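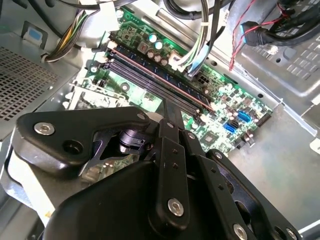

Trunen College – Department of Applied Automation
Notes for unit 8: can it do the chore yet?
Said Benjelloun

Okay, so memory modules. I picked this job because most of you have done it at home with a screwdriver and a bit of nerve, and you probably don't remember it being hard. Now look at how little space those fingertips have near the slots, with cables on the far side and capacitors sticking up!

My short answer to "can a machine do it yet?" is still sort of. Give it the same case 100 times and I'd bet on it. Give it whatever comes in the door at a repair shop and I wouldn't – somebody has always tied the wires differently.

Reading for next time is the Caditz chapter on contact and force (skip the math in the middle, we'll do it together). While you read, think about these:

Your thumb feels a latch give. What would the gripper have to go on?
Which is harder, pulling a module or seating one? I say seating, and I've lost that argument before.
Would you let it fold your laundry first?

Bring a page of notes, messy is fine.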